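Bench check before a strip-down run, PC cell, Turholm
Filled in by Ayman Ghanem, Aug 17, 2026

1. E-stop reachable from both sides of the table. OK. I pressed it twice, I always do.
2. Mains lead out of the PC and put away in the drawer. OK. Please don't leave it dangling near the socket, I found it like that in May and wasn't amused.
3. Arm speed limit set to 30 per cent. OK, though it was on 61 when I came in, so somebody's been impatient!
4. Gripper fingers clean, no nicks. Left one has a tiny burr – fine for today, I'll file it down.
5. Nothing loose on the table. Two stray screws, now in the tin.
6. Walkway clear. OK after I moved my own bag.
7. Person standing by for the whole run. Yes, me, with tea (lid on).

Can it do the job yet, then? People keep asking me at lunch. It's getting there with drives, I'd say. Out of 22 tries last week I had to step in more often than I'd like, mostly with cables, and a patient teenager would still beat it on a whole PC. But it doesn't get bored, and I do.

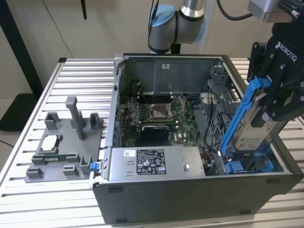 Khoury Reuse Workshop – Automation Team

8. Drive held by its blue carrier and kept upright at the bay. OK.
9. Cables near the drive bay checked for snagging. Needs another look. The black ones loop about in there and I want them tied back before anyone runs this at full speed.
10. Small circuit board seated in the grey fixture. OK, gave it a gentle wiggle before we started.
11. Log sheet signed. Doing it now, sheet 235.

Still open: item 4 (me) and item 9 (whoever's on next).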